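Grikotside Table Setting Notes
README, please read before you add anything

Hi! I'm Minttu Karppinen and I look after this folder. It holds the notes and recordings we keep on laying and clearing small tables: cloths, cups, napkins, the odd saucer. It started as a page of scribbles about tablecloths that wouldn't lie straight and it has grown a lot (my fault, mostly). There are 295 recordings in it now, each with a short text note next to it.

What's in the folder

cloths/ – spreading, smoothing, folding, taking off again
cups/ – putting cups down on a cloth, moving them, picking them up
mixed/ – anything where the cloth and the cup are both part of the job
notes/ – one text file per recording, same name as the recording
old/ – the first batch, with the old naming. Please leave it alone, Kevin still has scripts that point there.

If you only want a quick look, grab mixed/ and skip the rest. It's the smallest of the three and to my mind the most fun.

How the notes are written

Each note has five lines: the cloth, the cup (if there is one), how the table was laid at the start, how it was laid at the end, and a free line for grumbling. I love the free line. Mihret Alemayehu writes the best ones, and there's one in cloths/ about a hem that I still reread when I'm having a slow afternoon.

We write "flat" when the cloth lies on the table all over, even if it's wrinkled. We write "smooth" only when you'd be happy to serve someone coffee on it. Those two got muddled in the early notes and I've fixed the ones I found, but if you run into a "flat" in old/ that looks more like a "smooth", that's why.

Corners are named as you see them in the recording, so "lower left" means lower left on your screen. We did try naming them from the sitter's place for a while and it was a mess!

Cloths

Lightweight cloths with a bit of shine are the ones I get asked about most. They slide when you don't want them to, and every fold they've ever had stays with them. Etenesh Hailu irons ours before a session and rolls them on a tube afterward, and even so you get creases in most of the notes. I don't mark a recording down for creases. I do mark it down when a corner is tucked under and the note doesn't say so.

A corner that's been pulled out to a point gets the word "drawn" in the note. Search for that one if you're working on straightening, there's plenty of it.

Small marks on the fabric go in the first line of the note, with the color and where they are. Don't leave them out because they look like nothing. Tiruwork Mamo sorts the cloths by their marks and she will write to you.

Cups

Clear plastic cups are a pain on a white cloth, and I say that with affection. You're really looking for the rim, which catches the light, and for the cloth showing through the sides. 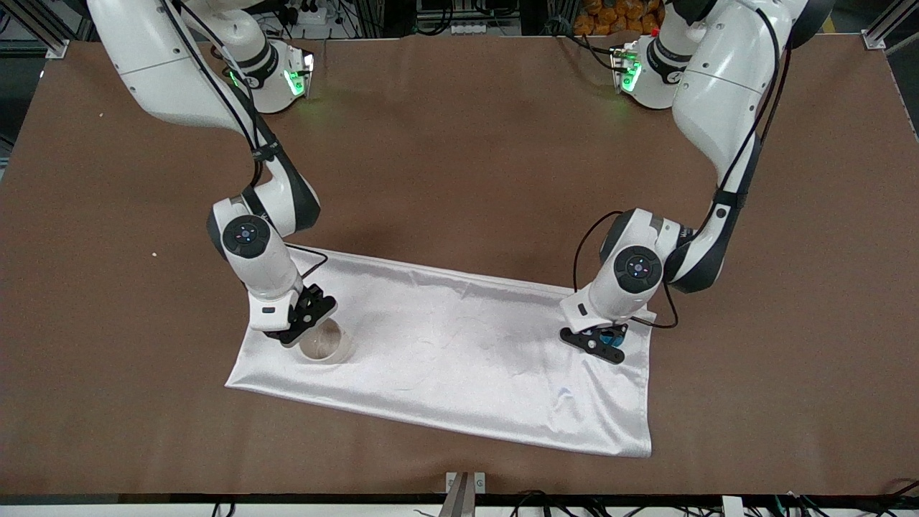
For cups I also note which part of the cloth they end up on, and whether they're upright. "Near a corner" is fine, you don't need a ruler. If the cup is sitting across a fold, say so, as that's the first thing people ask me when they use cups/ for anything about tipping.

One cup per recording in this version. I'd like to do pairs next, and Kevin Giraldo wants saucers, so we'll see who gets there first.

Known gaps

All of our cloths are rectangles. Round ones are on my wish list. There's hardly anything with patterned fabric either, and the napkin notes are thin – I keep meaning to sit down with them and then don't.

A few free lines are in Finnish. I'll translate them when I have a quiet evening, or send me the file name and I'll do yours first.

Adding your own

Put the recording in the right folder, copy the note template from notes/ and fill in all five lines. Use lowercase names, no spaces. Please don't rename anything that's already there, even if the name is silly (some of them are very silly).

Last tidied in June.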